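The town where nobody under thirty came to the meetings

When I moved to Lastow, I wanted to understand how my new town takes its decisions, so I went to the council. I sat in the public gallery, which has 50 seats, and I was the youngest person there. I was forty-four years old.

The council has met in the same hall since 1763. The benches are hard and the microphones are poor, and the agenda is written in a language which I, after many years of English, still read with a dictionary. It is perhaps normal that a person of sixteen does not wish to spend an evening in this way.

Widad Aoun thought so too. She is the youth officer for Lastow and the villages of Gultwood, and two years ago she proposed that part of the budget should be decided by residents between eleven and eighteen. The sum was small, 2000 pounds for each ward, but the rule was strict: if the young people voted for something legal, the council had to pay for it.

"Some councillors asked me what we would do if they chose something silly," she told me. "I answered that we have also chosen silly things, and for more money."

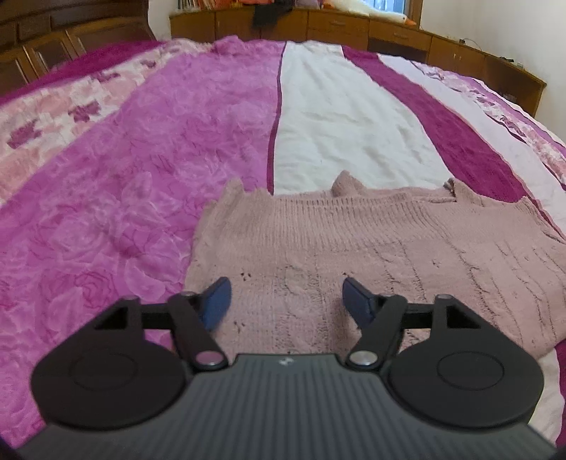 The first vote was held in July, in the school canteen and in the library. In Gultwood only 105 ballots were returned, and one newspaper called the result a disappointment. I do not agree with this. At the last ordinary consultation, concerning the bus shelter, the same villages sent nine letters.

What did they choose? Lights on the path behind the sports ground won easily. After it came a later bus from the station, which the council could not buy with such a sum, but which it was now obliged to discuss with the bus company. Vitória Tavares, who is seventeen, presented the idea to the transport panel. She had written down the time of every missed connection during one month — her own and those of her classmates — and she read the list aloud until the chairman asked her to stop. She asked politely if she could finish the page.

The bus now leaves at ten past ten in the evening.
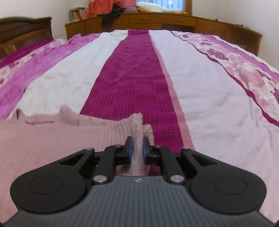
A blue-tipped gripper holding up a pale pink knitted sock.

Not everybody is satisfied. Junpei Hattori, a councillor for the east ward, supports the vote but worries about who takes part in it. The ballots came mostly from pupils who already belong to some club or team, he says, and very few came from those who left school early to work. He would like to see a ballot box at the bakery and at the garage. Ms Aoun agrees with him, although she has only one assistant, and the assistant is shared with the parks department.

I returned to the public gallery in the spring. Four teenagers were sitting in the second row with their coats on, and one of them was eating crisps as quietly as she could. They had come for item seven, the lights. Item seven was reached at twenty to ten, it was approved without debate, and they ran for the bus.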